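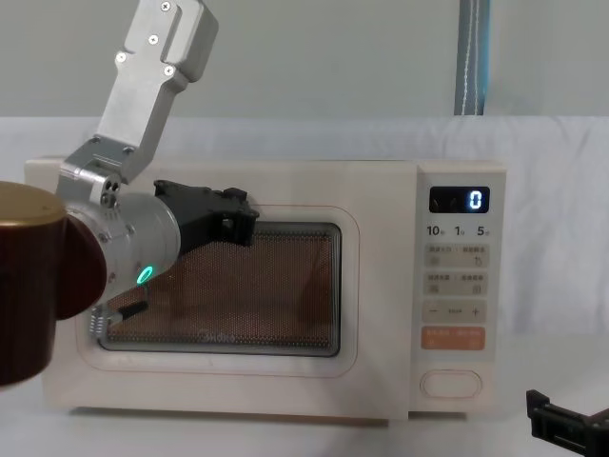

Site visit: Golob appliance refurbishing works, Gundia

Visited 8/18/26. Host: Leonor Leitão, process lead.

The Golob works takes in used and returned small kitchen appliances, tests them, repairs what can be repaired and sells the rest as sorted scrap. I went mainly to look at the microwave line and its leakage testing, which Golob rebuilt last winter. The kettle and toaster lines share the building but were between batches, so I have little to report on them.

Intake

Units arrive on mixed pallets from retailers and two municipal collection points. Each gets a printed tag at the receiving bench with a serial number, the source and a fault code if the sender supplied one. Leitão said the supplied fault codes are wrong often enough that the technicians are told to ignore them until after the first electrical check. "Does not heat" covers a failed magnetron, a blown fuse, a bad door switch and, in some cases, a user who had left the oven at a low power setting.

Tags are read into a tracking system called Flumeo. It was written for a bicycle parts warehouse and adapted, and it still shows a field for frame size, which everyone leaves blank. A replacement has been quoted by Zosano but not approved.

Visual sorting comes next. Cracked door glass, rust through the cavity wall and bent hinges send a unit straight to scrap. Paint damage inside the cavity is repaired if the metal underneath is sound. Yellowed housings pass, but are sold at a lower grade.

Electrical check and discharge

The outer cover comes off in a fenced area with rubber matting. The high-voltage capacitor is discharged through a resistor probe, then checked with a meter, then shorted with a clip lead that stays on until reassembly. The clip leads are bright orange and are counted back onto a board with 12 hooks at the end of each shift. If a hook is empty, no unit leaves the area.

Inverter models are handled at a separate bench. The board layouts vary a lot between model years, and Golob keeps a binder of annotated drawings made in-house. I asked whether these were available in electronic form. They are not.

Most repairs are door switches, turntable motors and fuses. Magnetrons are replaced only when a salvaged part of the same type is on the shelf. New ones are ruled out by cost at the resale prices Golob can get.

Leakage test

The test station is the part that was rebuilt. A water load sits in the center of the cavity, the oven runs at full power, and an operator moves a probe slowly along the door seam, the window and the vents. The old station had one probe on a long cable that failed repeatedly at the connector. The new one has a short cable with a strain relief and a spare probe mounted on the wall. Probes are sent out for calibration every February.

The operator I watched did the seam in one continuous pass, then lifted the door handle slightly and did the latch side again. The second pass is a local addition to the procedure. It was introduced after a unit with a worn hinge passed with the door at rest and failed when the door was pulled.

Heating performance is measured on the same load. Water temperature is taken before and after a timed run and the output power is calculated by hand on a printed form. The tolerance is generous. Leitão would like to tighten it, but the bench thermometers would have to be changed first.

Throughput

The line handles some 100 units on a normal day. On the day before my visit it took in 134, of which 19 went to scrap at the visual stage. The bottleneck is cleaning. Grease in the vent channels has to be softened, wiped out and dried before the cover goes back on, and the drying cabinet was sized for the old line. Units waiting for it are stacked two high on carts in the corridor, and the carts have to be moved whenever a pallet comes through.

Packing and dispatch

Refurbished ovens leave in plain cartons with molded pulp corners. The turntable plate is packed separately under the oven, wrapped in paper. Plates are a persistent shortage: many units come in without one, and the drive couplings differ enough that a plate of the correct diameter may still not seat. Golob keeps a rack of loose plates sorted by coupling type and buys more from other recyclers.

Points to follow up

Ask for a copy of the leakage procedure with the second pass written in. The version on the wall predates it.

Get the dimensions of the drying cabinet and the door clearance in the corridor.

Confirm whether scrap transformers are sold whole or stripped. I was given both answers.

Parking is behind the building and the sign for it is missing. Use the second gate.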